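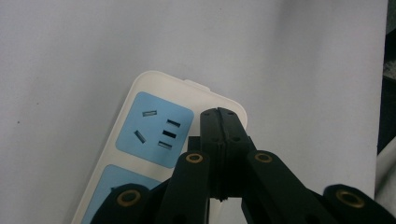

Cream and pale blue, on a pale surface. Two pins to one side, three slots to the other.

2023-01-13

I have been putting off writing about extension leads because it is a dull subject and I didn't think I had an opinion. Then I tried to buy one, and now I have several.

It started with the corner behind the desk. I had a lead back there that predated the desk, the carpet and possibly the boiler, and into it went the lamp, the monitor, the router, the printer I use twice a year and a charger for a toothbrush I no longer own. In August I moved the desk to the other wall for the light, and the old lead wouldn't reach, so I plugged a second lead into the first. Yes, I know. It stayed like that until after Christmas, when I finally got down on my hands and knees with a torch and didn't like what I saw, mostly fluff.

So I went looking for a replacement, and what struck me straight away was how hard the things are now being sold. Ganard will do you one with a "wellness light". I read the page twice and still couldn't say what the light does, apart from being on. Flostell have a range in what they call calming tones, as if the trouble with my desk all this time had been an agitated plug socket. Lozano's comes with an app. I don't want to update my extension lead.

Then there are the numbers. Surge protection is given in joules, and the shops put it in big type on the front of the box because a big number looks safe. The cheapest I found said 300. The next shelf up said 762, and the one above that said 1618, for a bit more than double the money. What nobody in the shop could tell me was what difference I would notice between them, sat at home with a lamp and a router. More joules is supposed to mean it can soak up more before it gives up, and I'll accept that. But the packet doesn't say how you'd find out it had given up. One had a little green light for the purpose. One had a leaflet. One, as far as I could tell, had nothing.

And "up to" is doing a lot of work on these boxes. Protects up to this, charges up to that, up to six devices. I could have told them I would be using fewer.

The one I ended up with came from Warnari, a small importer I'd never heard of, and I bought it for the worst possible reason, which was that I liked the look of it. Cream plastic with a bit of a shine, rounded corners, and the sockets set into pale blue squares. It looks like something from a kitchen in an old magazine. I had just spent a week sneering at calming tones and then I paid for some.

The sockets aren't the usual British ones. Each blue panel takes a two-pin plug on one side and a three-pin on the other, with the slots lying flat and slanted instead of standing up in the pattern I grew up with. I have a small pile of kit bought abroad when I was working away, all of it with foreign plugs and all of it living on adaptors that sag out of the wall under their own weight. The idea was to give that lot a proper home and do away with the adaptors. I was doubtful, and I still am, a bit.

First doubt: the spacing. The panels run one after another down the strip, and on screen they looked well apart. In use it depends entirely on what you plug in. An ordinary slim plug is fine. A charger with a fat square body leans over and sits on its neighbour, so you lose the use of it. Every lead I've ever had does this, and every one of them was advertised as having generous spacing. I would like to meet the plug they measure with.

Second doubt: having the two-pin and the three-pin side by side on one panel sounds as if you get two outlets for the price of one. With anything bulky you don't. You get a choice of outlets, and I had counted on more than a choice when I was planning the corner.

Third doubt: the colour. Cream doesn't stay cream, in my experience. It goes the shade of an old fridge, and not evenly. I've put this one on the desk, out of the sun, and I'll see. A friend says the modern plastics don't yellow. My last kettle was a modern plastic.

On the good side, and I do try to be fair, I like the feel of it. There's a thin raised rim round the top face which gives you something to find with your fingers when you can't be bothered to look. It's plain. Nothing on it talks to my phone.

A word on voltage, as someone is bound to write in. The stuff I bought abroad is all marked for the full range of voltages, I checked each label with a magnifying glass before I did anything, and two items that weren't marked have gone in a drawer. A socket that accepts the plug tells you nothing about whether the thing on the end will like what comes out. I'd also say read the rating on the lead itself, in full, and if you can't find one then don't use it, however pretty the blue is. No heaters. No kettle either.

As for the corner, it's better. The old pair of leads has gone to the tip, the fluff has gone up the hoover, and the printer has been unplugged altogether until it can make a case for itself. The lamp, router and monitor have British plugs, so they stay on a dull white lead from the supermarket, which cost less than anything mentioned above and has caused me no feelings of any kind.

I did go back and look at the Lozano one again, out of curiosity. The app has a review complaining that it asks for your location. The reply underneath says this is to improve the experience.

I'll report back if the cream turns.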